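Section 4 – Plant care jobs (leaf and stem work)

Read section 3 first. Arm must be homed and the wrist camera plugged in before any of this.

What to expect. Can the Starniner do house plants by itself yet? Some of it. Testing at our Cledville shop, 84 tries at closing on a single stem, 39 good on the first go. Thin stems are the hard part. Slow, too – allow 90 seconds a stem. Dishes and folding are in section 6, don't get your hopes up there either.

4.1 Before you start

1. Put the plant on a flat surface, pot clamped or wedged.
2. Clear away loose ties, clips and wire where you can. What you can't move, mark as KEEP OUT on the Girnwood screen.
3. Wipe the fingertips. Dry cloth only.
4. Set grip to SOFT. Default is FIRM, it will crush a stem.

Note: shiny tabletops throw glare back at the camera. Matte mat or a dish towel under the pot helps alot.

4.2 Closing on a stem

1. Tap the stem on screen, low down, below where the leaf widens.
2. Press APPROACH. Fingers come in one on each side.
3. Stop and look. Gap should be close to even. If one finger is nearly on the stem and the other isn't, nudge with the arrow keys until it's centered.
4. Press CLOSE. Keep a hand on the stop button.
5. Wait for the tone before you press LIFT or HOLD.

CAUTION: never press CLOSE with a wire near the fingertips. The Bodnár grip sensor cannot tell wire from stem.

CAUTION: no cutting tools on the arm in this mode.

4.3 If it goes wrong

Misses the stem – redo step 1, tap lower.
Picks the wrong stem – blurry stalks close to the camera confuse it. Turn the pot so they're out of the way.
Grip error 3 – open, back off, wipe the tips agian.

Replace finger pads at 1,000 closes. Counter is under Tools > Wear.
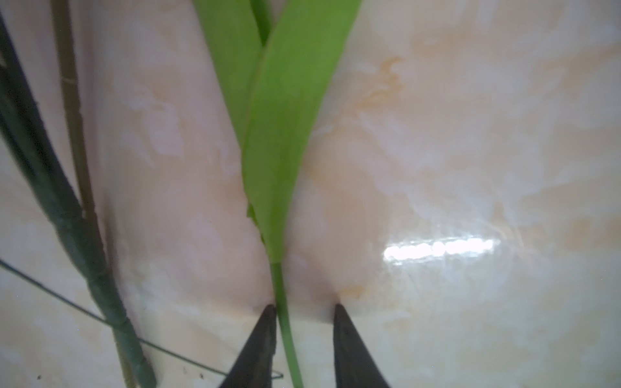

Fig. 4-1. Fingers either side of a leaf stem, left tip too close. Nudge before CLOSE. Note the wire at left.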